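Sternden Workshop Notes
Tips for recording laundry demonstrations with hand-held grippers

These are the habits we've settled into after a winter of recording clothes handling on beds, sofas and kitchen tables. Most of them apply to any soft item. If you work by remote control instead of by hand, skip to the end.

Before you start

Clear the cables first. A cable that catches on a headboard or a drawer handle will tug the tool just as you close the jaws, and that tug ends up in the recording. Run it back along your forearm and leave enough slack to reach both ends of the bed.

Wipe the finger pads with a damp cloth and let them dry. Lint from one sweater is enough to make the next one slip. We do it every 20 garments or so, more often with wool.

Practice the fold with bare hands, then with the grippers, then record. Decide where each hand goes for the first grasp and stick with it for the whole batch. Changing your mind halfway through a sleeve makes a long, wandering take.

Beds

Pull the bedspread tight at the corners. A loose cover comes up with the garment, and you end up pinching both. Patterned covers are fine, and we like to have a mix. A plain one in every session teaches the robot one bed.

Stand at the side, near the middle. From the foot of the bed you have to lean, and after half an hour your wrists start to drift.

Picking up knitwear

Go in low with the jaws open a little wider than you think you need. Press down lightly, close, wait a beat, then lift straight up. The wait matters with knits – they stretch before they come off the bed, and if you lift too soon the pads slide along the yarn.

Take a fold, not an edge. A hem or cuff pulled by one corner twists, and you'll spend the rest of the take untwisting it. A good pinch of cloth with the rest hanging under it is easier to carry and to lay down again.

Keep the second gripper close but out of the way until the first has a firm hold.
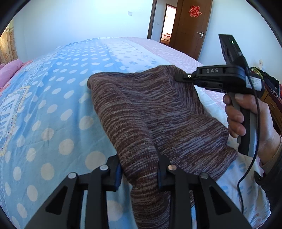 Vasiliauskas disagrees on the second hand and wrote in to say that it should be moving from the start, even if it has nothing to grab yet. Parking it gives you a robot that parks it too, and then every fold takes twice as long. The advice was to hover it over the spot where it will land next and keep the speed of both hands about the same.

We tried this in January on a batch of 200 takes. It does look smoother. It is also harder on new people, who tend to bump the tools together. Our rule now is to park the second hand for your first day and hover it after that.

Pace

Slow is good, stopping is not. Aim for the speed you'd use to fold something for a guest. A full sweater fold should fit in one take without a pause to think. If you do lose the cloth, pick it up again and carry on. Recoveries are worth having, and we keep them in a folder of their own. The last set we sent to Tokevstead had 820 takes in it, and 235 of those included a dropped garment.

Don't help with your knee or your elbow. It's a hard habit to break.

Start each take with the garment in a different state. Toss it, turn it over, leave one sleeve inside out. If you smooth it flat every time, you are doing half the job off the record.

Hands and wrists

Hold the handle loosely between grasps. Swap jobs with someone after 40 minutes, or take ten off. If your thumb aches at night you have been squeezing too hard.

Push long sleeves up or wear tight cuffs. A loose one drags on the cloth.

Remote control

Much of this carries over when you're driving the arms from another room. The main difference is that you can't feel the cloth, so watch it for slack. When the slack is gone, stop pulling. The Sernis arms we use lag a little behind the controls, and it helps to finish each move before starting the next – lift, then travel, then lower.

Label the batch before you put the garment away. We write the fabric, the surface and the operator's initials on a card, and the card stays with the drive.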